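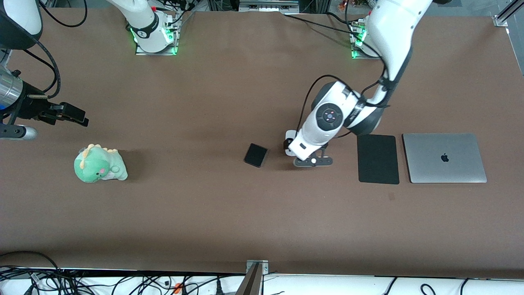

Stureck tabletop set – known fault: gripper stops reporting

Read before training on this set. A fault on the left arm affects part of the recordings and is only partly corrected in the current release.

Contents

2,586 episodes from a two-arm station at Undley, recorded with a fixed overview camera plus wrist cameras. The tasks are short pick, move and place jobs with household and office items: a plush dinosaur, a closed laptop, flat pads, small boxes. Each episode has video, joint positions, gripper opening and a text label.

What went wrong

In August the left gripper began to send a frozen opening value partway through an episode. The arm kept moving and the fingers kept following commands, but the logged value stayed where it was. In 17 episodes the controller then took the stale value as a completed grasp and lifted early. In one of these the arm came down again on the laptop lid and tripped the force limit. Nobody was inside the work area and the laptop was not damaged.

Cause

Svenja Stöckli traced it to a cable on the outside of the left arm. The loop past the wrist was too short, and a connector worked loose when the wrist turned to its limit. The Sastura driver repeated the last good value and raised no error.

Affected episodes

400 episodes have at least one frozen stretch. They carry the flag grip_stale = 1. The 17 early lifts also carry early_lift = 1 and keep their original labels, so a label may say "placed" when the object never left the table.

What we changed

The cable was replaced with a longer one and clamped at the upper link. The driver now stops both arms if the gripper value is older than 5 control cycles. Frozen values were left as recorded – we did not fill them in.

Still open

Stretches shorter than one second may be unflagged. The right arm uses the same driver but a different gripper, and its logs have not been checked the same way.

Loading

Use the Egger loader with skip_stale on. It is off by default.

Contact: Roswitha Tanner, data maintenance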